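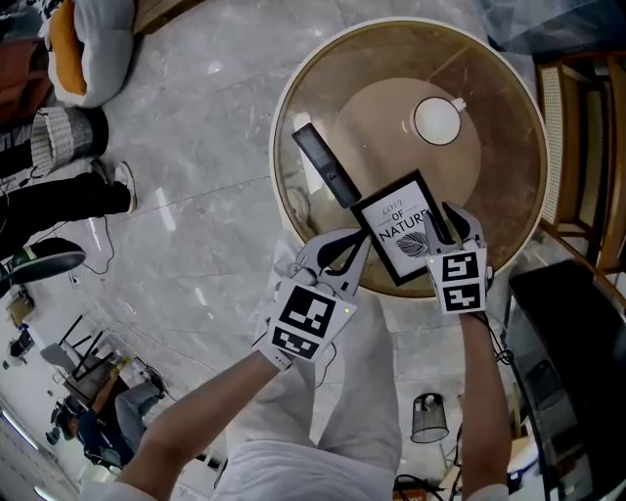
Photo: Clinham workshop notebook, August

Still on the little "Love of Nature" print, because I can't seem to leave it alone. It's the one with the black frame, the white mat and the gray leaf under the lettering, and it has been wandering around our mock living room all month looking for a home. Today I gave the glass table its turn.

Background for whoever picks up this notebook after me: we're dressing the front room at Clinham for the Tresis open house, and the budget for small stuff is 200 dollars (ha). Most of that went on the lamp. So everything else has to come out of the Zarkton boxes in the back, and the print is one of the few things in there I'd hang in my own place.

What I like about it is the lettering. LOVE is small and slanted, OF sits in its own black band, and then NATURE comes in big and dark underneath, so you can read it from the couch. The leaf has these fine veins that you only notice up close. I think that's the reason to keep it on a table where people sit down next to it and lean in – on the wall by the door it just turned into a black rectangle!

The table is a pain, though. Tinted brown glass with a thin pale gold rim, very pretty, and it picks up every streak of light in the room. I moved the lamp 2 feet back and that helped some. Stand the frame facing the lamp and you get glare off the print AND off the tabletop. Turn it toward the couch, tip it back a bit, and it's fine. I'd like a stand that lets it lean at that angle. The fold-out leg on the back is too short and it wants to slide on the glass, so I'm going to try felt dots on the bottom edge before I spend any money.

The big beige tray stays. I tried the table without it this morning and it looked like a store display. With the tray and the white cup on it there's a bit of everyday life going on, and the beige is kind to the brown glass. Cup handle pointing away from the couch bugs me but I keep forgetting to turn it. The slim black thing can stay out too, I've decided. It goes with the frame, and people do leave that kind of stuff lying around on a coffee table.

Order of putting things down, so I don't have to work it out again: wipe the glass, tray first, then cup, then the print last and held by the frame only. Fingers on the front leave marks that take forever to get off.

Prices, while I remember. Unnithan has stands for 25 dollars each, which is silly for a piece of bent wire, but they do come in black. I'll ask if they'd lend us one for the open house.

Still to do:
- felt dots (check the drawer under the vise first)
- glass cleaner, we're down to the last inch
- try the print on the bookshelf, lower shelf, just to be sure
- write the room label, and keep it short this time, the last one ran to 3000 characters and went onto a second card

Stopping at 4:40. Lamp is off, the back boxes are taped up again except the one marked FRAMES, I need that one tomorrow.

We use cookies to remember your reading preferences. Accept | Manage settings

© Clinham Workshop Notebook | Contact | Back to top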